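Prata Demonstration Workbench
Software for recording, aligning and replaying two-hand manipulation

Version 6 | Desktop application and command line | Single seat and laboratory license

Prata is a program for people who teach robots by showing. You record a task with two hand-held grippers, and Prata turns the recordings into clean, time-aligned trajectories which your training code can read. It takes care of the part between the camera and the policy: calibration, synchronization, segmentation, finger width, and checking of the result.

We made it first for household tasks with soft objects. Wiping a bowl is the task we use in all our tutorials. One gripper keeps the bowl in its place, the other moves the cloth. The contact is long, the metal is shiny, and the cloth changes its form all the time. If a pipeline can manage this, it can usually manage a cup on a shelf.

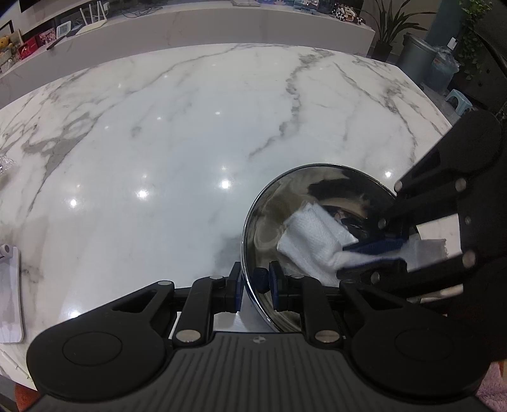 Ermelinda Caldeira
Lead developer, perception and timing

I would like to describe what the program does with such a recording, in the order in which you will meet it.

Import. You give Prata a folder with one video stream and one motion log per gripper. It finds which files belong together and makes a session. The original files are never changed. If a log has a gap, the session is still opened, and the gap is marked in red on the timeline so you can decide yourself.

Alignment. The two grippers have separate clocks, and these clocks drift. Prata estimates the offset from the motion logs and then corrects it over the full length of the session. You can move the offset by hand with the arrow keys. The old value is kept in the history.

Reflection masking. Polished steel and glossy stone are difficult for visual tracking. A ceiling light on a marble table looks like a very good feature point, but it slides when the camera moves. The masking module compares how every point moves against the surface it seems to belong to, and it gives less weight to the points which do not agree. You may switch it off for matte scenes, and the processing will then be faster. 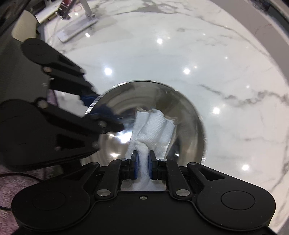

With cloth and paper, the finger width alone does not say much. A paper towel that is twisted between the pads can be almost as thin as nothing, and a simple threshold will report an empty hand. For this reason the grasp detector uses the width together with the image near the fingertips. It gives for each moment one of four states: open, closing, holding, releasing. The supporting hand has its own track, so a long steady hold on the rim is not cut out as "no activity". This was a frequent complaint in version 5, and I am glad that we could repair it.

Segmentation. The session is divided in short pieces according to the states of both hands. You can join pieces, split them and give them names. Names may be in any language.

Feasibility check. Before export, Prata plays the trajectory on the model of your robot and reports joint limits, too high speed, and collision between the two arms. It does not repair a bad demonstration. It tells you at which second the problem begins.

What is included
Prata desktop application
Command line tool for batch processing
Tutorial session "Bowl and cloth", with 29 segments already named
Export modules for Skedov and Dorex training formats
Written manual, 514 pages, with index

What you need
A 64-bit computer with Linux or Windows
32 GB of memory for sessions longer than 35 minutes
A graphics card is recommended for reflection masking, but it is not required
A robot description file, if you want to use the feasibility check

Known limits
Transparent plastic bags are often tracked badly. Objects which pass from one hand to the other are supported, but the moment of the transfer should be checked by eye. Sessions with three or more grippers can be imported but not aligned automatically.

License and support
The single seat license is for one person on two computers. The laboratory license is for one room, with no limit of users. Both include updates inside version 6. Owners of version 5 can open their old sessions without conversion.

Questions before the purchase are answered by Lourenço Tavares. Technical questions go to Kulsoom Mengal, and please attach the session report, because it contains the settings of alignment and masking. We do not answer on Saturday.

Prata is published by Penwood. The next maintenance update is planned for July.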